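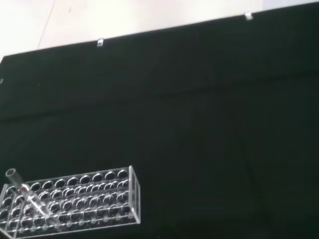 Thu 9 April

Hi Quyên,

Quick one on where your January money has gone! The bench is finally set up the way Tâm and I wanted it. Black cloth goes over the table and up the back, held with little clips along the top edge, and what a difference it makes. Clear acrylic on a pale tabletop was a nightmare to look at — you'd lose the edges of the rack completely. On black they show up nice and bright.

We've spent $300 of the $1,000 so far, mostly on cloth, clips and test tube racks from Clindesik. 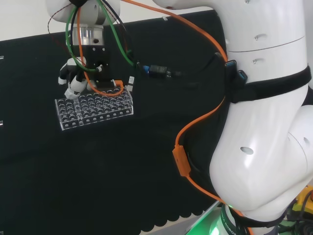
I'm still fussing over the creases. Ironing helps a bit, but the fabric spends its life folded in a drawer at Sarach, so I'd like to buy a cardboard roll to store it on. Toàn is writing up the rack layout and should be done in two weeks. The glass tubes are staying, too, even though plastic would be cheaper. 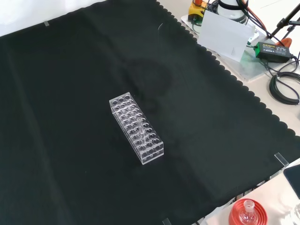

Kiều has asked that we keep a few plastic tubes in the budget anyway, as glass is a pain to replace at short notice and the last order took seven days to turn up. Fair enough, I've added a line for them.

Cheers,
Tươi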